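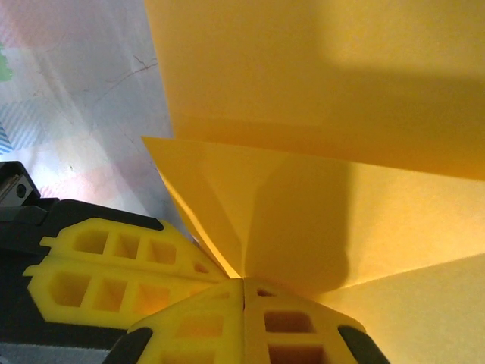 Yellow panels folded to meet at a point, matte side out.

How to fold a faceted paper panel that holds its shape

By Eirlys Pumphrey
23 April 2024

There are plenty of folding guides that promise crisp geometric panels in five minutes with whatever is in the drawer. I have tried a good many of them and I don't believe the five minutes. Allow 30 for your first one, and expect to throw it away.

What follows makes a shallow three-sided peak: three flat facets that rise to a common point. You can stick it on a wall, use it as the lid of a gift box, or make a batch and cover a display board. The method is plain scoring and folding. I don't use a cutting machine for it, and I am not convinced that one would save much time unless you want dozens.

What you need

Colored paper or thin cardstock, matte on at least one side
A metal ruler
A craft knife and a cutting mat
A scoring tool, or an empty ballpoint pen
A pencil, kept sharp
Double-sided tape, narrow

A word on the paper. The pads sold for "3D folding" are mostly ordinary cardstock with a higher price. I bought a pack of Gredberg sheets and a pack of Pledell, folded the same panel from each, and could tell them apart only by the wrapper. Buy the color you like. Strong yellows are good for this because the facets read clearly as they turn away from the light, but a mid gray or a soft green will do it too. Very dark paper hides the folds, and then why bother folding it?

Glossy stock I would leave alone. The coating cracks along the score and the crack shows white.

Step 1. Draw the base

Draw a circle with a radius of 19 cm on the back of the sheet. If your paper is smaller, shrink everything to suit. Mark the center with a small dot. Don't press the compass point through, or you will have a hole exactly where everybody looks.

Set the compass to the same radius and step around the circle. You get six marks. Join them up with straight lines for a hexagon, then draw a line from the center to every second mark, so you have three lines.

Step 2. Take out a wedge

The sheet has to lose some paper to rise into a peak. Most templates have you remove far too much, and you end up with a party hat. Pick one of your three lines and draw a second line from the center, 30 degrees to one side of it. That narrow wedge is what goes.

Leave a strip along one side of the wedge for the joining tab. Mine is 2 cm wide and tapers to nothing as it nears the center. Some guides say a tab isn't needed if you tape the back. I tried it with tape alone and the joint opened within a week.

Step 3. Score before you cut

Score the two remaining lines and the base of the tab while the sheet is still whole, with the ruler held down hard. One firm pass. Going over the line three or four times, as people like to do in videos, makes a wide groove and a mushy fold.

Stop each score just short of the center dot. The last little bit will crease by itself when you fold, and the point comes out cleaner.

Step 4. Cut and fold

Cut around the hexagon, then remove the wedge. Fold each score away from you so the colored side ends up on the outside, and run a fingernail along the back. A bone folder is fine if you own one. The Lytvynenko folder I was talked into is a pleasant object, and my fingernail does the same job.

Erase the pencil marks now. You won't be able to get at them later.

Step 5. Close the joint

Put tape on the tab, leaving the backing on. Bring the edges together dry first and look at the point from straight above. If the facets cross over each other there, trim a sliver from the tab near the center and look again. Once you are happy, peel the backing, line up the point, and press outward toward the rim. Starting at the rim and working in sounds easier and gives you a gap at the tip nearly every time.

The facet next to the tab comes out a little narrower than the others, since the wedge came off its side. On a single panel few people notice. If it bothers you, take 10 degrees off each of the three sections when drawing instead of 30 off one.

Things that go wrong

The facets bow. Your paper is too thin or has been kept somewhere damp. Stiffening spray is often recommended for this. I used half a can of Nullar spray on one panel in November and it buckled worse than before. Use heavier stock.

The point looks blunt. Usually the scores don't quite meet. Pinch it gently from behind – twice is plenty, after that the fibers start to go fuzzy.

The color looks uneven. Check the light before you blame the paper. Angled facets catch shadows from anything nearby, and a soft dark band across a panel will often disappear when you move the lamp.

Hanging it

Two small pieces of removable putty at opposite corners of the rim are enough. I would stay away from foam pads, which lift the edge and show from the side. Keep strong yellows out of direct sun. The label on mine says fade resistant, and I have a spare sheet in the south window to find out.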